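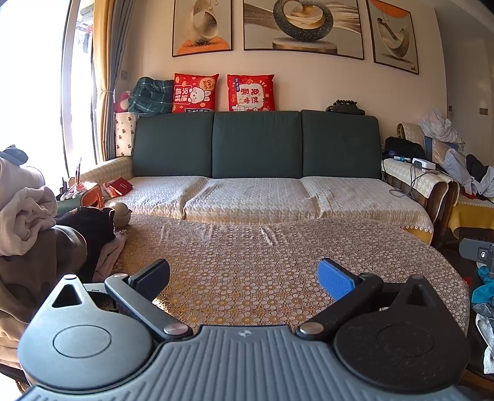 Bildungszentrum Clallgate
Fachbereich Hauswirtschaft und Alltagsbegleitung
Modul 6: Textilpflege und Ordnung im Wohnraum
Begleitunterlage zur Lehrveranstaltung, Stand September 2024
Modulverantwortung: Sebastián Zapata

6.1 Gegenstand der Einheit

Die Einheit behandelt das Sortieren, Zusammenlegen und Verräumen von Kleidungsstücken und Decken in Haushalten, in denen hierfür kein eigener Raum zur Verfügung steht. Gearbeitet wird am Wohnzimmertisch, die Sitzgruppe befindet sich in unmittelbarer Nähe. Diese Situation ist in der ambulanten Hauswirtschaft der Regelfall. Die Bearbeitung im Hauswirtschaftsraum mit Legetisch und Regalsystem ist Gegenstand von Modul 7 und wird hier nicht wiederholt.

Vorausgesetzt werden die Kenntnisse aus Modul 4 (Faserkunde, Pflegekennzeichnung). Teilnehmende, die im Februar in den laufenden Kurs eingestiegen sind, arbeiten den Abschnitt zu den Pflegesymbolen bitte selbstständig nach.

6.2 Bestandsaufnahme des Wohnraums

Vor Beginn der Arbeit verschafft sich die Fachkraft einen Überblick über den Raum. Zu unterscheiden sind drei Gruppen:

a) Textilien, die zu bearbeiten sind. Dazu zählen Kleidungsstücke und lose Tücher auf dem Tisch, ebenso eine Decke, die zwar bereits gefaltet ist, jedoch noch keinen festen Platz hat.

b) Textilien, die zur Einrichtung gehören. Sofabezug, Rückenkissen, Tischdecke und Zierkissen verbleiben an Ort und Stelle und werden lediglich geglättet oder ausgerichtet. Zierkissen mit Festtagsmotiven, etwa rote Kissen mit Hasen und chinesischen Schriftzeichen, werden mit der Schrift nach vorn und aufrecht lesbar aufgestellt. Sie gelten als Teil des Raumschmucks und werden ohne Auftrag nicht in den Schrank gelegt, auch nicht außerhalb der Festzeit.

c) Persönliche Gegenstände ohne textilen Bezug. Hefte, kleine Packungen, Geschenktüten, Beutel und Plüschtiere werden nicht geöffnet. Müssen sie den Sitzplatz oder die Arbeitsfläche freigeben, so sind sie gesammelt an einer gut sichtbaren Stelle abzulegen. Bilder an der Wand bleiben unberührt.

Erfahrungsgemäß bereitet die Gruppe b) die meisten Schwierigkeiten. Eine karierte Decke auf der Sofalehne kann Dekoration sein, sie kann aber auch am Vorabend benutzt und dort abgelegt worden sein. Im Zweifel ist die im Haushalt lebende Person zu fragen.

6.3 Vorbereitung der Arbeitsfläche

Für ein Oberteil in Erwachsenengröße ist eine freie Fläche von mindestens 600 mal 900 Millimetern vorzusehen. Auf runden Tischen ist diese Fläche durch die Tischmitte zu legen, da am Rand Ärmel und Hosenbeine herabhängen und das Stück verziehen.

Eine vorhandene Tischdecke bleibt aufgelegt, sofern sie sauber und trocken ist. Gemusterte Decken haben den Nachteil, dass kleine Teile wie Knöpfe oder Etiketten leicht übersehen werden. Beim Abräumen ist daher mit der flachen Hand über die Fläche zu streichen. Verrutscht die Decke beim Legen, wird sie vor dem nächsten Stück gerade gezogen.

Bereits gefaltete Stücke werden auf einer Seite des Tisches gestapelt, die unbearbeiteten auf der anderen. Auf welcher Seite der Stapel entsteht, ist freigestellt - entscheidend ist, dass die Seite während der Arbeit nicht gewechselt wird. Helle und dunkle Stücke werden getrennt abgelegt, insbesondere wenn es sich um neue, noch nicht mehrfach gewaschene Ware handelt.

6.4 Zusammenlegen eines einzelnen Kleidungsstücks

Das Stück wird in der Tischmitte abgelegt und zunächst vollständig ausgebreitet. Bei dunklen, einfarbigen Textilien, etwa in Marineblau oder Schwarz, ist im zerknitterten Zustand oft nicht zu erkennen, ob eine Hose oder ein Oberteil vorliegt. Man sucht in diesem Fall eine gesäumte Kante und folgt der Naht bis zu Bund oder Kragen.

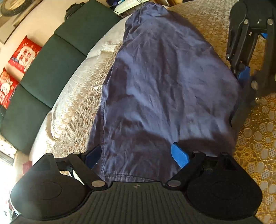
Der Saum bietet zugleich den günstigsten Griffpunkt. Das Gewebe liegt dort doppelt, die Kante gibt beim Anheben weniger nach als die einfache Stofffläche, und der Verlauf der Steppnaht zeigt an, ob das Stück gerade liegt. Gegriffen wird von der zugewandten Tischseite aus, und zwar knapp unter die Kante.

Arbeitsfolge Hose:
1. Bund und Säume ausrichten, Taschenfutter einschieben.
2. Ein Bein auf das andere legen, Innennähte aufeinander.
3. Mit der flachen Hand vom Bund zum Saum ausstreichen.
4. Saum zum Bund führen, anschließend nochmals halbieren.

Arbeitsfolge Hemd oder Pullover:
1. Vorderseite nach unten ablegen, Schultern ausrichten.
2. Seiten nacheinander zur Mitte einschlagen, Ärmel parallel zur Seitenkante zurücklegen.
3. Unteren Saum bis knapp unter den Kragen führen.
4. Wenden und auf dem Stapel ablegen.

Als Endmaß gilt eine Tiefe von höchstens 400 Millimetern. Sie entspricht den Fachböden im Übungsschrank des Lehrraums Dronow. Im Haushalt ist das Maß des dortigen Schranks maßgeblich. Stark zerknitterte Stücke werden nicht gefaltet, sondern zum Bügeln beiseitegelegt.

6.5 Decken und Verräumen

Decken werden zu zweit gelegt, wenn ihre Länge die Armspannweite übersteigt. Sie kommen im Stapel nach unten. Auf den Sitzkissen des Sofas werden fertige Stapel nur vorübergehend abgestellt. Nach Abschluss der Arbeit ist der Bezug glattzuziehen und der Sitzplatz freizugeben.

6.6 Aufgaben zur Nachbereitung

Erstellen Sie für einen Ihnen bekannten Wohnraum eine Bestandsaufnahme nach Abschnitt 6.2 und ordnen Sie jeden textilen Gegenstand einer der Gruppen zu. Strittige Fälle sind gesondert zu vermerken.

Lesen Sie ergänzend das Fallbeispiel "Haushalt Lại" im Arbeitsheft Breka. Die Abgabe erfolgt schriftlich zu Beginn der nächsten Präsenzveranstaltung.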